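Shape Blocks FAQ: Printing, Storing and Playing With Them

By the Katsaros Workshop blog — updated in November

I get the same handful of questions about my little plastic shape blocks over and over, mostly from parents and a few preschool teachers, so I finally sat down and put my answers in one place. I make these at home and sell a few sets at the Ovthorpe craft market, but you're very welcome to print your own. Everything I know is below (well, almost everything — I skipped the boring bit about nozzle cleaning).

What shapes do you make?

My regular set has a cube, a hexagon, a heart and a house, plus whatever I've been fiddling with that month. The house is just a pentagon pulled up into a solid block, and kids spot the roof right away. The heart is the one everybody wants two of! I've tried a star three times and I'm still not happy with it, because the inside corners come out mushy.

What colors do they come in?

Red, yellow, blue and green. I don't match a color to a shape. I did at first, and then my nephew started calling every yellow piece "the hexagon," so I mix them up now. A blue cube and a blue house in the same set makes for a much better sorting game, since kids have to decide if they're going by color or by shape.

Why is the surface textured?

I like it that way. It's a fine cross-hatch, and it gives small fingers something to grip. Perfectly smooth blocks slide all over the place when you stack them, and mine slide a bit less. It also hides scuffs, which matters if you have a dog like mine who thinks anything on the floor is a snack.

What do you set them out on?

A wooden cutting board! I've tried trays, felt mats, a cookie sheet (so loud) and a fancy play mat from Stisenen that curled up at the corners. A plain board beats all of them. It's flat, it's heavy enough to stay put, and the pale wood lets bright colors really stand out. Mine has strips of lighter and darker wood running through it, and I'll sometimes ask a kid to line the blocks up along one strip. I keep it on my blue metal table with the holes in the top, but any steady table will do. 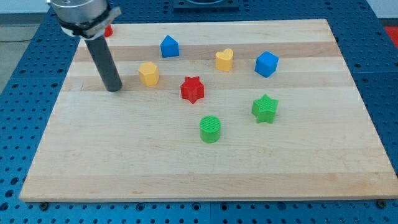 How far apart should the blocks be?

Spread out enough that a child can pick one up without knocking its neighbor over. I don't measure. I scatter them, look at it, and nudge a couple that are too friendly. If you line them up in neat rows, kids tend to think the job is already done and they just look at it.

What games do you play with them?

My favorite is the guessing one. Everybody gets a good look at the board, then closes their eyes, and you take one block away. Start with four if your kid is little and add more as they get the hang of it. Older kids like giving directions — "put the heart behind the cube" — and then arguing over what behind means when you're sitting on the other side of the table. That argument has lasted an entire snack time at my house.

Can I cut food on the board afterward?

I wouldn't. Pick a board for play and leave it out of the kitchen for good. I wrote PLAY on the bottom of mine in marker after a close call with an onion.

How do I clean everything?

Blocks: lukewarm water, a drop of dish soap and an old toothbrush for the texture. Please don't put them in the dishwasher. I lost a whole set that way and they came out looking like chewed gum. Board: a damp cloth, then dry it standing on its edge so both sides get air. I rub mine with mineral oil when it starts looking thirsty.

How do you store them?

In a drawstring bag. I used to use a Preltent box with dividers, and it was lovely, and it took longer to pack up than to play. The bag wins.

Are they safe for babies?

No, they're small. I only hand them to kids who are well past putting things in their mouths, and I stay at the table the whole time.

How many have you made?

I had to go look. My notebook says 2,288 pieces, counting the duds. I passed 1,000 without noticing, and I'm a little sad I didn't bake a cake.

Do you take big orders?

Up to 100 pieces, yes, if you can give me a few weeks. One school asked for 300 and I had to say no — I've got one printer and it lives next to my bedroom.

Related

Felt Mats I've Tried and Given Up On
How I Oil a Wooden Board
Sorting Games for Rainy Afternoons
My Star Block Problem, Part 3
Ovthorpe Craft Market: What I'm Bringing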